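Washing colored clothes and kitchen towels without spoiling them

Posted September 9, 2019

In our flat in Nusport the water is hard, and for many years I thought that gray towels are a normal thing. Then I changed some habits and the laundry became much better. I write them down as I do them at home.

First, sorting. I make three piles: white, light colors, and everything red or dark blue. A new red thing goes alone the first three times, in cold water. To check if the color runs, wet one corner and press it with a white paper napkin. If the napkin becomes pink, the thing is not ready to go with the others.

Striped towels with a white ground are the difficult ones. I wash them with the light pile at 30 degrees, and I take them out immediately when the machine stops. Pink stains on the white part mostly come when wet things lie together for hours.

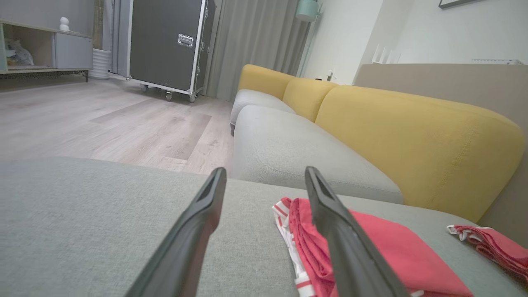
If the stain is already there, do not dry the towel. Heat makes it stay. Put it in a bucket with warm water and a spoon of oxygen bleach (without chlorine) and leave it overnight. In the morning rinse it and look at it near the window. Sometimes I repeat it a second time.

For towels which smell even when they are clean, I use vinegar. I pour 400 ml of water and a small glass of white vinegar in a bowl, soak the towel for an hour, then wash it as usual with half of the detergent. Never put vinegar together with chlorine bleach - the gas is dangerous.

About detergent: I was always using too much. The 500 g box from Trornora came with a small scoop, and I filled it to the top every time. Now I fill it to the half and the cloth is softer. With very hard water you may need a little more, so try on old things first.

Drying is simple. Shake every piece strongly before you hang it, turn the red things inside out, and keep them away from direct sun. I do not use softener for kitchen towels, they stop taking water after it.

Next time I will write about tablecloths and candle wax.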